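Livness issues revised set-up and care procedure for sandwich assembly cell

26 May 2026

Print this page | E-mail this page

Livness has published a revised procedure for setting up and cleaning its single-arm sandwich assembly cell. The procedure replaces the notes supplied with the Clusen fixture and applies to all cells with clear side rails and a central metal tray.

The tray is placed first, with its long axis parallel to the rails. The greens container goes at the far end, purple cabbage on the left and lettuce on the right. Tomato, buns and patties are then stood on edge in the side holders, where the gripper can reach them. 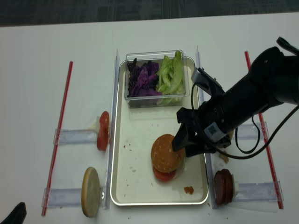

Livness Technical Releases, Issue 26

Both fingers are wiped every 15 cycles -- more often when tomato is being handled. Crumbs are cleared from the tray and tabletop at the same time. The arm cable must hang free of the right rail through the full reach of the arm.

"Most missed picks we see come from a holder that has crept along its rail," said Lajos Bakos, service engineer at Livness. "Check the holders before you touch the program."

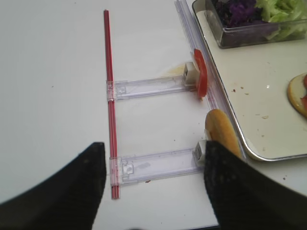
A holder found more than 3 mm out of position is reset by hand and the pick point taught again. Crossbar clips that no longer grip are replaced, not glued. A full strip-down and clean takes over an hour and is carried out at the end of each shift.

The procedure is available to cell operators from Livness service.

Recent releases
Gosling finger pads: replacement intervals
Sekeck controller: backing up taught points
Clusen fixture: spare parts list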